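# Folding on the bed, again

I've now read four different people on how to fold a T-shirt and I believe none of them.

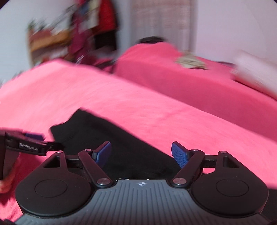 What set me off was a method my cousin Qistina Ngau sent me one Wednesday, with the message "this changed everything." Qistina has said the same about a mop. The method has a name, Nastine, and as far as I can tell the whole idea is that you fold clothes into little upright bricks so they stand in the drawer like files. There's a paid course. It costs $40. I did not pay it, but she did, and she walked me through it over the phone while I stood next to my bed with a pile of laundry and a bad attitude.

My first complaint is the surface. Every one of these people folds on a big pale table with nothing else on it. I fold on the bed. I think most people fold on the bed. And mine has a bright pink fuzzy bedspread, the kind of fabric that grabs whatever you put on it. You smooth a sleeve flat, let go, and the fuzz has already pulled it a half inch sideways. Try getting a crisp brick out of that.

My second complaint is black clothes. I own a lot of them. A black top on a pink fuzzy bedspread is a lint experiment. The course says to fold face down "to protect the front," so I did that for a week, and the front of everything I own was pink. Now I fold face up and I shake the thing out before it goes in the drawer. No charge.

Then the promises. Qistina's course says you'll save 20 minutes a week. On what? I timed a basket both ways, because I was annoyed enough to. The brick way took longer, and it went on taking longer after I'd gotten used to it. Maybe you win some of it back in the morning when you can see every shirt at once. I can see every shirt at once now, sure. They're all black. I still have to pull three out to find the one I want.

I'll give it one thing. Pants do sit better. I used to fold jeans in half and in half again and the pile would slump over by the weekend, and the brick version doesn't slump. So pants get bricked. Fitted sheets I still roll up into a ball, and if Ruba Semaan wants to come over and show me the corner trick one more time she's welcome to, but she's shown me twice and both times it ended up as a slightly flatter ball.

My friend Zulkifli says the real problem is that I own too much and should get rid of half of it before I worry about folding. He read this somewhere too. He also has a storage unit, so I'm taking that under advisement.

What I've settled on, for now:

- Fold on the bed, but throw a cotton sheet over the fuzzy bedspread first. It's the only change that made a real difference and it wasn't in the course.
- Tops in thirds, then in half. Done. They lie flat in a stack like they did when I was ten.
- Jeans and sweatpants as bricks.
- Socks in a bin. I refuse to discuss socks.
- Anything beige goes in a separate pile so it doesn't pick up fuzz from the black stuff.

I'd like to hear from anyone who has kept the upright drawer going for more than a couple of months, with normal clothes, in a normal dresser that sticks on one side. I keep being told they exist. Qistina swears by hers, but when I was over there in April I opened the drawer to borrow a sweatshirt and the back row had fallen over.

Next up is the closet shelf, where the spare blankets live. I have been sent a link about vacuum bags. I have doubts.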